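Letora, part four: memory modules

Posted August 2025

The club's disassembly cell now has a name, Letora, and a target: a desktop workstation laid on its side, cover off, memory out and back in under program control. Shabani Nyamweya wrote the motion code. I did the fixture plate and most of the complaining about the fixture plate.
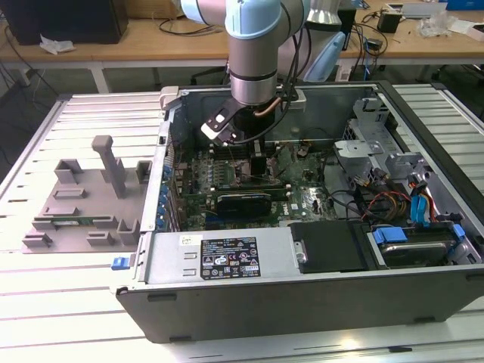
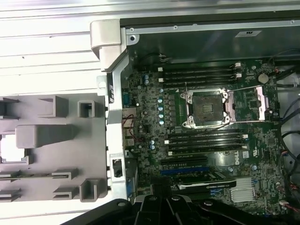 Insertion is the hard half. A module has to enter the slot square, and then it needs a firm push on both ends before the latches close. Our first version pushed in the middle and trusted the board to sort itself out. Over 72 attempts it seated the module fully 15 times. The usual failure was one end down and the other end sitting high.

Version two splits the push. The gripper lowers the module until contact, backs off slightly, presses the left end, then the right, then the left again. That took us to 58 out of 72. It is slower by 19 seconds per module, which matters for the Piserthorpe event in October, where runs are timed. I would still take it.

The remaining failures are mostly pickup errors. If the module leans in the fixture, the fingers close on it at an angle and the error carries all the way to the slot. I have reprinted the holders twice with tighter walls. Too tight and the module drags when lifted – the current set is a compromise and I don't love it.

Cables are the other nuisance. We route the arm high over the case and come down steeply, as a fingertip that catches a wire on the way across will trip the force limit and end the run. Shabani wants to model them as a keep-out volume. I think a higher approach path does the same job with less code.

Next is the drive connectors. The Gernier team has posted notes on theirs and I plan to borrow the approach angle.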